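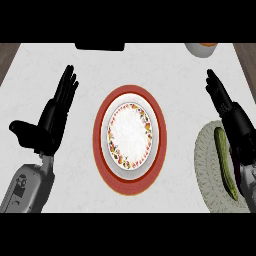
White plate on a red charger, marble-look table.

March 2024
By the Lusska home desk
619 shares | 2 comments

Old tapes: what to believe before you clean them

Every November people pull a box of home-recorded TV out of the closet, and every November the same bad tips go around. I have a shelf of taped sci-fi serials and I don't buy most of them.

The freezer trick is the worst. Putting a sticky tape in the freezer does nothing for the glue and invites damp. Leave it in a dry room for a few days, standing on its edge like a book.

Head-cleaning cassettes are oversold too. The dry kind is mildly sandpapery, and the packet tells you to use it far more often than I ever would. Run it once if the picture goes snowy, then stop.

If you see white fuzz through the little window, that may be mold. Don't play the tape. It will spread to the machine and then to every other tape you own. Bag it and keep it away from the rest.

Fast-forward to the end and rewind before playing anything that has sat for years. This one I do believe in.

As for the "rare tape" price lists, a seller in Wustden wanted 300 dollars for a worn space opera with a split case. Asking isn't getting. Copy what you want to watch and keep the box if you like the cover.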